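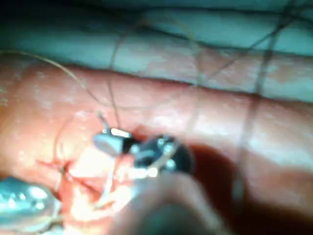
조직 모형 위의 봉합 바늘과 집게, 왼쪽 아래는 두 번째 기구

2번 팔의 손목 축에서 오차가 나기 시작한 것은 2월이었다. 살로메처럼 화려한 고장은 아니었다. 집게를 닫으라는 명령과 집게가 닫히는 시점 사이가 조금씩 벌어졌고, 기록 파일에는 같은 경고가 345줄 쌓여 있었다.

에시 체이는 경고를 전부 읽었다. 읽는 데 점심시간을 썼다.

"케이블 장력입니다." 그녀가 말했다.

"모터가 아니고?" 오베드 안트위가 물었다.

"모터면 전류가 튀어야 합니다. 전류는 평평해요."

오베드는 대답 대신 육각 렌치를 건넸다. 오르카르 작업실의 규칙은 간단했다. 원인을 말한 사람이 덮개를 연다.

덮개 나사는 4개였다. 에시는 나사를 자석 접시에 빠진 순서대로 놓고, 구동부의 케이블 두 가닥을 손끝으로 눌러 보았다. 안쪽 가닥이 물렀다. 장력계를 걸자 바늘이 기준선 아래에 멈췄다. 조절 나사를 한 칸 조이고, 축을 끝에서 끝까지 움직이고, 다시 쟀다. 한 칸 더. 세 번째 측정에서 바늘이 기준선에 올라왔다.

"이제 400회 돌려." 오베드가 말했다.

집게가 허공에서 열리고 닫히기를 되풀이하는 동안 두 사람은 별로 말을 하지 않았다. 오베드는 정비 대장에 케이블 교체 이력을 옮겨 적었다. 마지막 교체란에는 필로메나 마하마의 서명이 있었다. 그녀는 지난해 자리코로 옮겼고, 대장의 글씨는 여전히 가장 읽기 쉬웠다.

"필로메나 선배는 이걸 어떻게 알았을까요. 여백에 써 놨어요. 안쪽 가닥이 먼저 늘어남."

"두 번 당했으니까."

반복 동작이 끝나고 경고는 없었다. 에시는 영점을 다시 잡은 뒤 분홍색 조직 모형을 올리고 청록색 천을 둘렀다. 모형에는 절개선이 나 있었다. 손목 카메라 화면에서 절개선은 실제보다 훨씬 깊어 보였다.

첫 땀은 느리게 들어갔다. 매듭이 절개선 위에 작게 맺혔고, 희끄무레한 실이 표면에 고리를 지으며 늘어졌다. 집게는 굽은 바늘을 문 채 모형 바로 위에 있었다. 에시는 화면의 바늘 끝을 보다가 지연값으로 눈을 옮겼다. 허용 범위 안이었다.

"바늘 물린 각도는?"

"그대로입니다. 미끄러지지 않아요."

"한 땀 더 하고 정지. 장력을 다시 재."

그녀는 그렇게 했다. 두 번째 땀이 끝난 뒤 잰 장력은 조정 직후의 값과 같았다. 에시는 대장에 값을 적고, 필로메나의 메모 밑에 한 줄을 보탰다. 안쪽 가닥, 세 번째.

오베드가 서명란을 손가락으로 두드렸다. 그녀는 이름을 쓰고 덮개를 닫으러 갔다. 접시에는 나사가 순서대로 놓여 있었다.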